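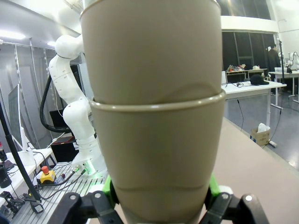
# Sullel adds beige paper cup to Goletwood range

Sullel has extended its Goletwood line of disposable tableware with a plain beige paper cup for offices, break rooms and small cafes. The cup ships to distributors from February.

The Goletwood cup has a rolled rim, a matte outer surface and tapered sides. The taper lets one cup sit inside another with the lower rim wrapping the wall of the upper cup, so a stack can be separated one piece at a time.

## Sizes and packing

- **Capacity:** 12 oz and 18 oz
- **Sleeve:** 27 cups, nested
- **Carton:** both sizes use the same outer carton
- **Print:** none as standard – custom print on request

The 12 oz size replaces the white cup in the current catalog. Existing orders for the white cup will be filled until stock runs out. The 18 oz size is new.

## Storage

Sleeves should be stored upright in a dry room, away from direct heat. Opened sleeves should be folded closed between uses. Stacks left under load can crease near the base.

## Availability

Qureshi will distribute the cup to food service accounts. Halisar will supply office and vending customers. Sample packs contain 2 cups of each size and can be ordered through either distributor.

Lids for both sizes are listed separately in the Goletwood catalog. Trade price lists are available from the Sullel sales desk.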